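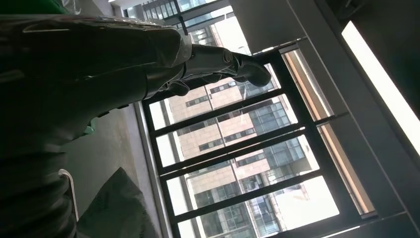 The arm by the window, wrist cam, horizon as crooked as ever.

22/01/2020

Spent the day finding out what our policy has really learned. The Skiltitz paper says a wrist view alone is enough if you train on tilted footage, so we trained on 2739 clips, all tilted, and I now read email with my head on one side.

Result: with the blinds down in training and up in testing, success drops to 60 percent. Nidia Rivadeneyra thinks the network is steering by the office building across the way. I said that was silly – then masked out the glass in 600 clips and retrained, and the gap shrank to eight points. She was gracious for almost a minute.

So the method holds, provided the view doesn't matter, and ours does. I still want the hand runs repeated on a gray day before I write a word of this up. Broveck wants a draft in November, which sounds far off and won't be.
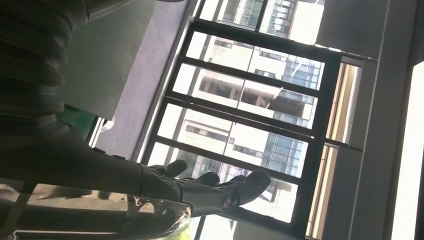 Tomorrow

Rerun the masked set with the hand. Ask Somogyi for the old logs. Buy lunch for Nidia, who has earned it and knows.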